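Shop notes: teaching the arm to put dishes away

Fri 14 October

Our arm at the Hodau shared workshop has a single ambition, to empty a dish rack, and it has been pursuing this since before the rack was clean. A few tips from the bench, most of them learned with a dustpan in hand.

Start with bowls. Plates lie flat and sulk, and mugs have handles, a separate hobby. A bowl has a rim, and a two-fingered gripper can pinch a rim with one finger inside and one outside.

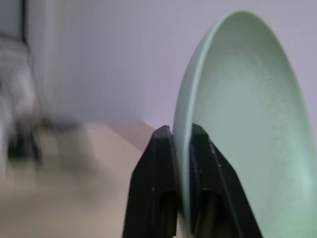

Close slowly, and stop as soon as the bowl quits sliding. More squeeze feels safer and mostly teaches you the price of bowls. We keep 19 cheap ones from the thrift store for this – there used to be more.

Wipe the finger ridges before each session. Dish soap is wonderful stuff everywhere else.

Pad the table with a folded towel while you tune the release height. Ours let go two inches too high for a week, and the Plolel script was very proud of its timing.

Write down every grip that works. The Jara notebook is up to line 562, and six of those lines are legible.

Cups are planned for November. Please don't leave your good ones by the sink.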